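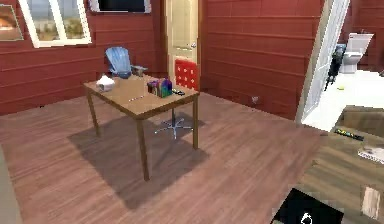 Table in the simulated room, gripper at the lower edge.

Skelten gripper trial, report to Bundgaard
Nanna Bech, 2022-07-03

We ran 543 simulated grasps with both grippers. Skelten's lead is 4 points, too thin to trust.
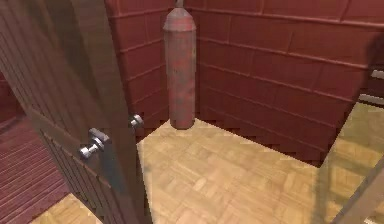

Open door, with the punching bag behind it.

Door runs were worse, and I doubt the new controller helps.

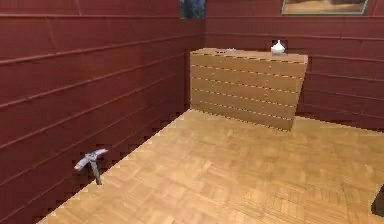 Bergþóra wants 2000 more runs. I'd fix the contact settings first. 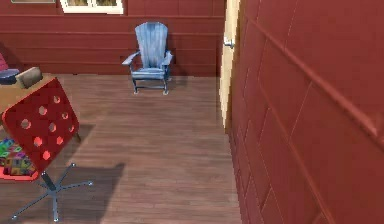 Camera choice is still open. The holes in the red chair back make a fair depth test, and I'd keep it.

15 shares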